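Dulholm – Service des espaces de travail
1/5
Dulholm publie ce 7 mai 2019 ses consignes pour l'aménagement et le rangement des tables partagées de la salle Cuesta. Elles s'appliquent à l'ensemble des équipes du site, y compris à celles de Nurkalwood accueillies sur place.

2/5
La salle offre une superficie de 159 m². Les allées doivent conserver une largeur libre suffisante et aucun équipement ne peut y être entreposé, même temporairement.
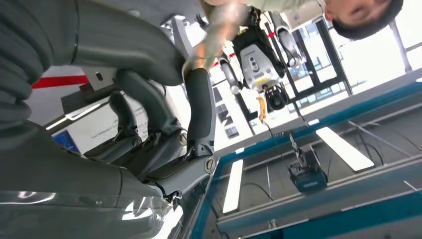
Les structures fixes et le mobilier lourd demeurent à leur emplacement d'origine. Tout déplacement est soumis à l'accord écrit du service. Les montants bleu-vert, comme ceux de la grande structure visible ici, ne servent ni de porte-manteau ni de support de câbles. Les vêtements et les sacs sont à déposer au vestiaire du rez-de-chaussée.

3/5
Chaque table est attribuée pour une demi-journée. Le matériel informatique personnel est retiré à l'issue du créneau. Les adaptateurs et les câbles empruntés sont restitués à l'accueil, enroulés et étiquetés.

4/5
Les petites pièces sont triées dans les bacs à compartiments. Le service en a commandé 70 auprès de la société Dresard ; 41 ont été livrés à ce jour.

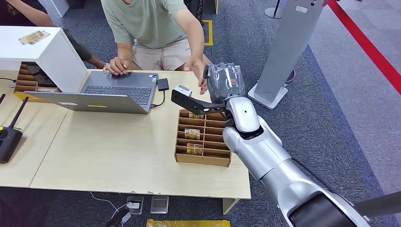
Le solde sera distribué dès réception, en priorité aux équipes qui ne disposent d'aucun rangement compartimenté. Les demandes sont à adresser par formulaire interne, à raison de 2 bacs au maximum par table.

5/5
Les présentes consignes restent en vigueur jusqu'en décembre. Les observations des utilisateurs peuvent être transmises au service des espaces de travail, qui en tiendra compte lors de la prochaine révision.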